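Food Service Assistant, Sulia Residential Aged Care
Gultari Community Services
Permanent part-time

About the position

Gultari Community Services operates residential aged care, respite and home support programs. The Sulia site has 3 dining rooms served from one central kitchen. Each dining room has its own servery, dishwasher and cold storage. The Food Service Assistant works under the direction of the Catering Coordinator, Nattawut Chuensuk, and is rostered on a rotating basis across breakfast, lunch and evening meals. Weekend and public holiday shifts form part of the roster and are paid at penalty rates.

The vacancy arises from the reorganisation of meal services completed in September. Plated meals from a trolley have been replaced by table service, and bread, spreads and condiments are now put out separately from the main course.

Duties

Set and clear tables in accordance with the seating plan for each meal.
Portion and serve meals according to the dietary sheet, including texture-modified meals and thickened fluids.
Record food and equipment temperatures at the times specified in the food safety program.
Label, date and rotate stock in the servery cool rooms and dry store.
Clean benches, floors and equipment to the written schedule and sign the log on completion.
Report changes in a resident's eating or drinking to the nurse in charge before the end of the shift.
Enter leftover weights in the Druvavness waste register.

Essential criteria

Current food handling certificate, or willingness to obtain one before commencement.
Ability to read and follow written dietary instructions in English.
Ability to stand for the length of a shift and to push a loaded trolley.
National police check dated within the last 12 months.
Current vaccinations as required for entry to aged care premises.

Desirable criteria

Previous work in a hospital, aged care or school kitchen.
Knowledge of allergen controls.

Conditions

Shifts are 5 or 7 hours, with an unpaid meal break on the longer shift. Uniform and laundry are supplied. Staff parking is available at the rear of the building, off Sithole Street. Appointment is subject to a probation period.

How to apply

Send a resume and a cover letter of no more than one page addressing the essential criteria. Quote reference 612 in the subject line. Applications close on 29/10/2026. Applications received without a cover letter will not be assessed.

Bread service, woven basket

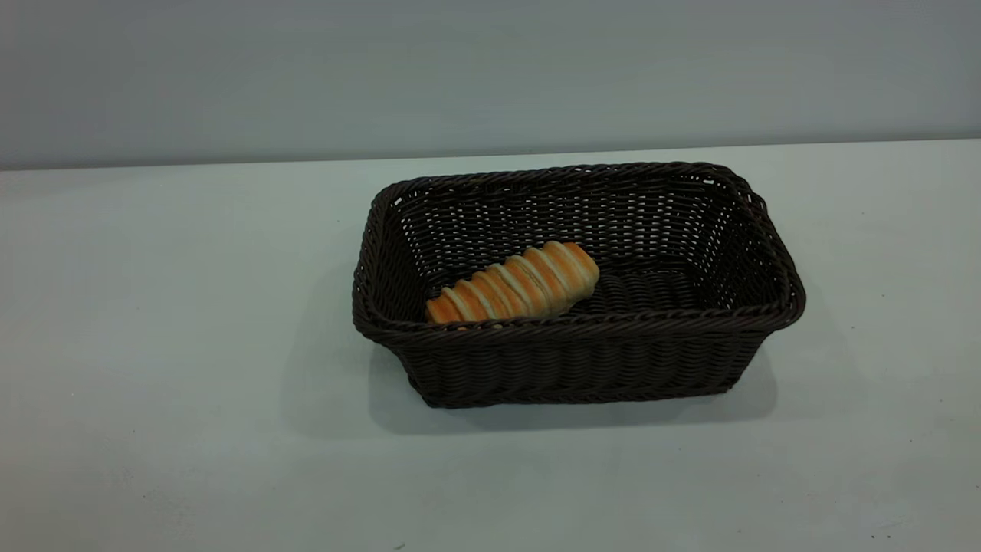
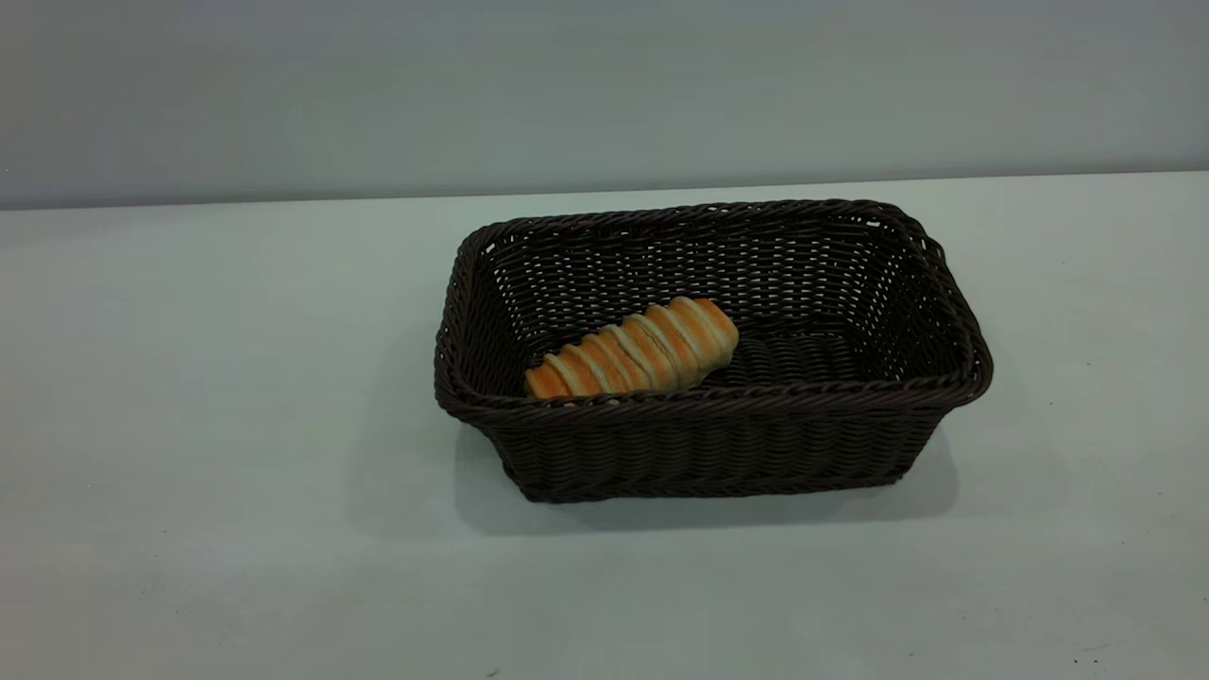
Is previous aged care experience required?

Previous experience is listed as desirable only. Successful applicants without it complete supervised shifts in the dining rooms before being placed on the regular roster.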